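Notes on the Second Evaluation of the Trosska Policy

Tuesday, March 10, 2020

This entry records the results of the second evaluation of Trosska, the mobile manipulation policy that Ilona Veres and I have been training in simulation since October. The first evaluation was reported here in an earlier post. Readers who followed it will recall that the policy performed well in rooms it had seen during training and poorly in rooms it had not.

Our working explanation was that the policy had learned the look of particular walls and floors, and used them as landmarks. To test this, Gergely Szabó rebuilt the room generator, which we call Lendasby, so that surface materials are drawn separately from the layout. A room may now combine marble, hexagonal tile and plain painted wall, with no link between the material and the purpose of the room. Training then proceeded on 2,000 generated rooms, with the network and the reward left unchanged.

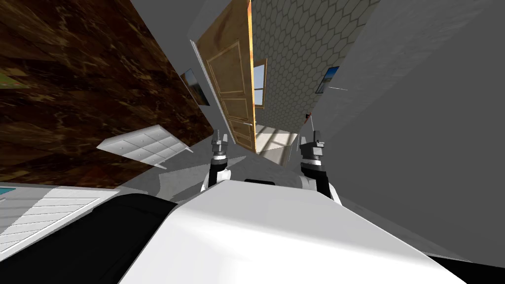
The evaluation set consisted of 621 episodes in rooms held out from training. Each episode asked the robot to pass through a doorway, approach a work surface and bring one gripper to a target position above it. An episode was counted as a success only if the gripper held that position for 4 seconds without contact. The policy succeeded in 430 of the 621 episodes. The earlier policy, run on the same rooms with the same starting positions, did markedly worse, and its failures were concentrated in rooms with strongly patterned walls.

Hanyu Tang reviewed the failed episodes and sorted them by the stage at which they ended. Doorways remain a difficulty. The base tends to enter at too sharp an angle when a door is partly open, and the arms are then held too wide to clear the frame. A smaller group of failures came later, during the final approach, when the wrist view is filled by a countertop and offers little to judge depth by. 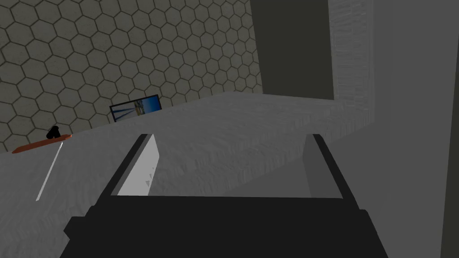 Two changes are planned in response. The first is to give the policy a short memory of earlier wrist views, so that distance can be estimated from motion. The second is to tuck the arms during travel, a measure Magdolna Vass proposed last year and which I was wrong to set aside - the cost in time is small.

A caution is in order about the comparison itself. Both policies were trained with a single random seed, and the difference between them may shrink when the runs are repeated. Gyula Rácz has reserved time on the Balogh cluster for that purpose. The episode logs and the list of held-out rooms will be placed in the project archive once the repeated runs are complete.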